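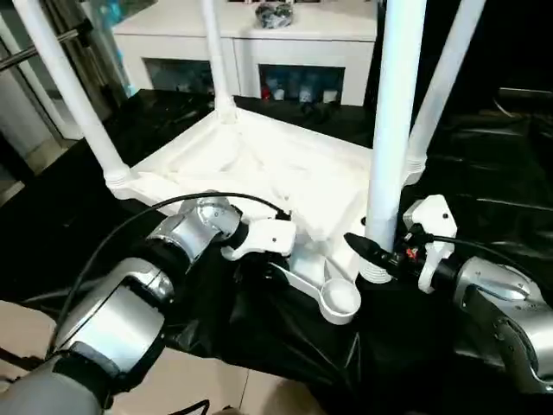 Quiénes somos

Sturnia es una entidad dedicada a la conservación de flora endémica de alta montaña. Trabaja con especies de distribución restringida, en su mayoría plantas de roquedo y de pastizal subalpino cuyas poblaciones no superan los 200 ejemplares reproductores. La actividad se organiza en dos áreas: seguimiento en campo y conservación ex situ.

El área de campo, dirigida por Senthil Joseph, mantiene 35 parcelas permanentes en el macizo de Avitach. En cada una se registran supervivencia, diámetro de roseta, floración y daños por herbívoros. Las lecturas comienzan en marzo en las cotas bajas y avanzan con el deshielo. Los datos se depuran en gabinete y se entregan a los gestores del territorio en formato tabular, con sus metadatos.

El área ex situ depende de Vivek Vashisht y ocupa el edificio de Nedlow. El banco de semillas conserva 288 accesiones de 51 taxones, desecadas y almacenadas a baja temperatura. La viabilidad se comprueba por germinación en cámara y, cuando el lote es pequeño, por tinción con tetrazolio.
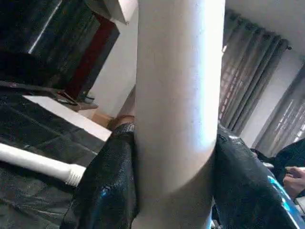

Cilindro blanco en posición vertical.

El vivero de Dal Bello produce planta para refuerzo poblacional. Solo se emplea semilla de la misma localidad de destino - la mezcla de procedencias está excluida por protocolo - y cada lote conserva su número de accesión hasta la plantación.

Servicios

Inventarios y cartografía de flora amenazada
Diseño de planes de seguimiento
Custodia de duplicados de semilla
Ensayos de germinación por encargo

Las solicitudes de material vegetal para investigación se admiten hasta el 5 de mayo y deben indicar taxón, cantidad y uso previsto. Sturnia no suministra semilla con fines ornamentales.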